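Section 4: Teaching the Arm Its First Job

Gellton Tabletop Arm, Kitchen Practice Kit
Set-up guide, continued from Section 3 (Bolting It Down)

If you are reading this section, the arm is fixed to the table, the power supply is plugged in, and the status light is green. If the status light is amber, go back to 3.6. If the status light is off, go back to the wall outlet, where most of our support calls end up.

The first job takes 40 minutes the first time and considerably less the second. Plan to do it in one sitting. The arm will wait for you if you walk away, but it will wait with its motors on, holding whatever it was holding, and it will do this until the cows come home or the joints get warm enough to trip the cutout.

What you need

The arm, mounted and powered
The hand controller, charged
A laptop with the Clistow teaching software installed
The practice pieces from the kit, or your own toy food
One thing larger than the arm can lift, to work around
A table you do not love

4.1 Clear the reach

1. Turn the arm off at the base.

2. Push the arm by hand through its full sweep, left to right and then front to back. It should move like a heavy door. If it moves like a stuck one, loosen the transit screw under the shoulder. You were asked to remove this screw in Section 3, and many people put it back because it looked important.

3. Remove anything breakable inside the sweep. Coffee counts.

4. Route the cables so they can follow the elbow without snagging. Leave slack. A cable that looks too long with the arm folded will look a good deal shorter with it stretched out.

CAUTION: Keep hands, sleeves, hair and lanyards out of the sweep whenever the base switch is on. The arm stops when it meets firm resistance. It has its own opinion about what is firm.

4.2 Set the home position

5. Turn the arm on. It will twitch once. This is normal.

6. Hold the controller level and press the side button until it buzzes. The arm now follows your hand at half speed.

7. Bring the gripper to a spot above the table and off to one side, where it does not block the overhead camera.

8. Press Save Home. The software asks whether you are sure. It asks this about everything.

Note: Home should be a place the arm can reach from anywhere without dragging itself through the dishes. New owners tend to choose the exact center of the table and then spend the afternoon picking up fruit.

4.3 Set the grip

The gripper ships at a force setting of 50, which suits hard plastic. It does not suit everything you will be tempted to hand it.

9. Open the Grip tab and place a practice piece between the fingers.

10. Close the gripper using the trigger. Squeeze slowly.

11. Lift the piece a hand's width and hold it there. If it slides, raise the setting one step. If it changes shape, lower the setting one step and apologize to the piece.

12. Repeat with something round. Bottles and other cylinders should be gripped across the body, with the fingers square to the long side. Gripped at an angle, they roll out, and they prefer to do it over the floor.

CAUTION: Do not use glass, knives, full containers or anything belonging to a coworker.

4.4 Lay out the table

The arm learns from what the camera sees, so the table should look a bit like the tables it will meet later. Ours never look tidy, and yours needn't either.

13. Put the large item down first. A toaster oven works well. Leave it unplugged from the wall. The door should face open table, so the arm has a way in.

14. Add the wide pieces next, such as a colander or a plate, with enough gaps for the gripper to come down between them.

15. Scatter the small pieces last. Avoid straight rows. If every strawberry sits in the same place every time, the arm learns the place and never bothers with the strawberry. 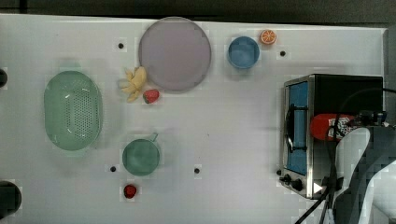 4 min read

With the table laid out, check the camera view on the laptop before you record anything. The practice pieces should be inside the picture, and so should the arm's fingers when they are at work. A bottle lying on its side on top of the oven is a good first target: the grip is simple, the height is awkward, and you will find out quickly whether your cables have enough slack.

4.5 Record a demonstration

16. Press Record. Wait for the tone before moving. Anything you do before the tone is lost, including your best attempt.

17. Guide the gripper to the target, close it, lift, and set the piece down somewhere sensible. Move at the speed you would use to carry soup.

18. Press Stop, then Keep or Discard. Discard the ones where you sneezed.

19. Put the pieces back in slightly different spots and record again. You need 13 good demonstrations before the software will let you train. Gorazd Radulović, who wrote the training module, considers this number generous. Feel free to record more.

Note: A slow, boring demonstration is worth keeping. A dazzling one in which you fling a banana into a bowl from across the table will be copied faithfully, minus the part where it lands.

4.6 Train and try

20. Select Train and leave the laptop plugged in. The progress bar moves quickly to nearly full and then rests there for a while. Let it.

21. When the software says Ready, take your hand off the controller and put it on the stop button.

22. Press Run. Watch one full attempt from start to finish before you change anything.

If it goes wrong

The arm reaches for the right piece and closes beside it.
The camera has been bumped. Repeat the calibration in 3.9.

The arm hovers and does nothing.
It has not seen a layout like this one. Record a few more demonstrations with the pieces moved around.

The arm picks up the piece and will not let go.
Your demonstrations probably stop before the release. Check the last second of each one.

Error 716.
The elbow has reached its limit. Press stop, support the forearm with one hand, turn off the base, and fold the arm by hand. Then move the target closer. Pressing Run again will produce Error 716 again.

The arm knocks the same bowl every time.
Check whether you did, too.

Before you pack up, send the arm Home, then switch off at the base, in that order. Switched off anywhere else, it lowers itself onto whatever is underneath. Demonstrations are saved on the laptop in the Pritness folder, named for a feature we have since renamed. Copy them somewhere safe before you update the software.

Continue to Section 5 (Opening Doors, Including Oven Doors). Owners of the older Shehu gripper should read the adapter sheet first.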